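Wear Resistance of Varnish Coatings on Hand-Painted Plastic Gaming Miniatures
Final project report, Surface Finishing elective
Marinescu Workshop

Summary

Painted miniatures used in tabletop games lose paint at the points where players pick them up. This project compared four clear coatings over two primers on multipart plastic infantry figures. Each figure was put through 300 rubbing cycles at a fixed load and was inspected at intervals. The solvent-based gloss coat followed by a matte coat gave the least paint loss over both primers. The water-based matte varnish on its own gave the most. The choice of primer affected the result on sharp edges and had no visible effect on flat areas. Two of the coatings changed the look of the paint enough that some players would probably reject them on appearance alone.

1. Introduction

A painted figure in regular use is lifted and put down many times in one game. Most players hold the figure by the upper body, with the thumb on one side and one or two fingers on the other. Paint is lost first from raised edges in those places: shoulder plates, helmet crests, weapon barrels, the top of a backpack. The loss has two causes. Dry rubbing removes the film from the edge, and skin oil softens some acrylic paints so that they come away more easily.

The usual protection is a clear varnish. Advice on hobby forums is plentiful and mostly based on single figures painted by one person. Many posts recommend a gloss coat under a matte coat. Others say that a single matte coat is enough if the figure has been primed correctly. We found no test in which the primer and the varnish were varied separately, and this project was set up to do that on a small scale.

The questions were as follows.

Which of the selected coatings loses the least paint under repeated rubbing?
Does the primer change the result?
Does the coating alter the color or the surface detail in a way that can be seen at playing distance?

2. Materials

2.1 Figures

All figures were taken from the same infantry kit for the game Cotano. The kit is molded in gray polystyrene and comes on sprues with separate heads, torsos, legs and weapons. To limit variation, every figure was built with the same torso, the same head and the rifle held across the chest. Mold lines were scraped with the back of a hobby knife. The parts were washed in warm water with dish soap, rinsed and left to dry overnight before assembly with plastic cement.

Mold release left on the parts is a known cause of poor adhesion, and washing was treated as a fixed step for every figure. We did not test unwashed parts.

2.2 Primers

Primer P1 was a gray aerosol primer with a solvent carrier. Primer P2 was a gray water-based primer applied by airbrush. Both were sprayed at a distance of 300 mm in the first trials. At that distance P2 dried partly in the air and left a rough texture, so P2 was sprayed closer for the final set. P1 stayed at 300 mm throughout.

2.3 Paint

The same acrylic range was used on all figures. The base color was a dark red on the armor panels, with a bone color on the helmet and a metallic color on the rifle. Edges were highlighted with a thinned orange. The highlight layer is thin and lies exactly where wear begins, which makes it a useful indicator: when it disappears, the loss can be seen before the base color is affected.

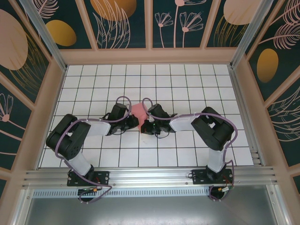
2.4 Coatings

C1: water-based matte varnish (Bota), brushed, one coat.
C2: water-based satin varnish (Bota), airbrushed, one coat.
C3: solvent-based matte aerosol (Ultora), one coat.
C4: solvent-based gloss aerosol (Ultora), one coat, followed by C3 after a full day of drying.

An uncoated control was prepared over each primer. The controls were painted in the same session as the coated figures and stored with them.

3. Method

3.1 Preparation

The figures were glued to plain round bases and attached to painting handles with adhesive putty. The handles stayed on during priming, painting and varnishing so that the upper body was not touched before the test. After the last coat, all figures were left in a closed box for one week. The box kept dust off the surface, and the delay allowed the solvent coatings to harden.

3.2 Rubbing test

The rubbing test was done with a felt pad fixed to a short lever. A weight on the lever kept the load constant. The figure was clamped by its base and the pad was drawn across the left shoulder plate and the top of the backpack, then returned. One forward and one return stroke counted as one cycle. The pad was replaced for every figure.

For half of each test the pad was dry. For the second half it carried one drop of light vegetable oil, used as a stand-in for skin oil. We considered artificial sweat solution, which is used in coating tests for consumer goods, but the ingredients were outside the project budget.

3.3 Inspection

The figures were inspected under a desk magnifier after every fifty cycles. Condition was graded on a simple scale:

Grade A: no change.
Grade B: highlight thinned or missing, base color intact.
Grade C: base color worn through, primer visible.
Grade D: primer worn through, bare plastic visible.

Each figure was graded by both members of the project group without knowledge of the coating. The codes were written under the bases and covered with tape. If the grades differed, the worse grade was recorded.

3.4 Appearance check

Before rubbing, each coated figure was placed beside its control under a daylight lamp. The check was made at arm's length, which we took as playing distance, and again under the magnifier. We recorded changes in gloss, color shift on the red panels, loss of shine on the metallic rifle and pooling in recesses.

4. Results

4.1 Wear after 300 cycles

Coating / over P1 / over P2
Control / D / D
C1 / C / D
C2 / C / C
C3 / B / C
C4 / A / B

The controls lost their highlight within the first inspection interval. Primer was visible on both by the second. The oil stage sped up the loss on the controls and on C1, where the film became slightly tacky and picked up felt fibers. C2 showed the same effect to a lesser degree. The solvent-based coatings did not become tacky.

C4 over P1 was the only combination with no change at the end of the test. C4 over P2 lost the highlight on the corner of the shoulder plate late in the oil stage.

4.2 Effect of primer

On the flat part of the backpack there was no difference between the primers for any coating. On the shoulder edge P2 gave an equal or worse grade in every pair. Under the magnifier the paint on the P2 figures came away in small flakes with the primer attached, while on the P1 figures it wore down gradually. This suggests that the bond between P2 and the plastic is the weak point, and that varnish strength matters less once that bond has failed.

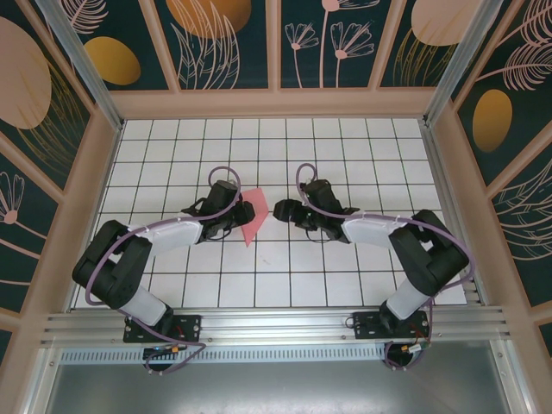
4.3 Appearance

C1 left light pooling in the gap between the helmet and the collar. It dried clear on the P1 figure and slightly cloudy on the P2 figure. C2 had no pooling and kept the depth of the red, but the satin finish was visible at arm's length and made the bone helmet look plastic. C3 dulled the metallic rifle to a flat gray. C4 did the same, and the two layers together softened the finest detail, mainly the vents on the backpack. The softening could be seen under the magnifier and not at arm's length.

Neither solvent coating frosted. Frosting is often reported for matte aerosols used in humid air. Our spraying was done on dry afternoons, so the test says nothing about that risk.

5. Discussion

The result for C4 agrees with the common advice to put gloss under matte. A likely explanation is that gloss varnish contains little or no matting agent and forms a more continuous film. The matte layer on top then serves mainly for appearance, and it can wear without exposing paint. A gloss coat alone was not included in the set, and without it the explanation remains untested.

Film thickness was not controlled. C4 has two layers and is certainly thicker than C3, and part of its advantage may come from thickness alone. A fair comparison would add a double coat of C3. This was noticed after the figures had been varnished, when no matching torsos were left in the kit.

The sample is small. With one figure per combination, a single poorly cleaned edge could move a result by one grade. The differences between the controls and C4 are large enough to be trusted. The difference between C2 and C3 over P2 is not supported, as both received the same grade.

The rubbing test is harsher than play. Felt under load removes paint faster than fingers do, and the number of cycles should not be converted into a number of games.

6. Recommendations

For figures that will be handled often, use a solvent-based primer and a gloss coat followed by a matte coat. Paint metallic areas after the final matte coat, or apply gloss to them again with a brush. For display figures, a single satin or matte coat is adequate, and the water-based products are easier to use indoors.

Water-based primer can be used where aerosols are not permitted. In that case the parts should be washed carefully and the primer should be given several days to cure before painting. We did not measure the effect of a longer cure.

7. Further work

The next set should include a gloss coat alone, a double matte coat and at least three figures per combination. Resin figures should be tested as a separate group, as primer adhesion on resin is often reported to differ from polystyrene. A mechanical counter on the lever would remove the need to tally strokes by hand, which was slow and led to one repeated test.

Appendix: drying times used

P1: overnight
P2: two days
Acrylic layers: one hour between layers, overnight before varnish
C1 and C2: one day, then one week in the box
C3: one day, then one week in the box
C4: one day between gloss and matte, then one week in the box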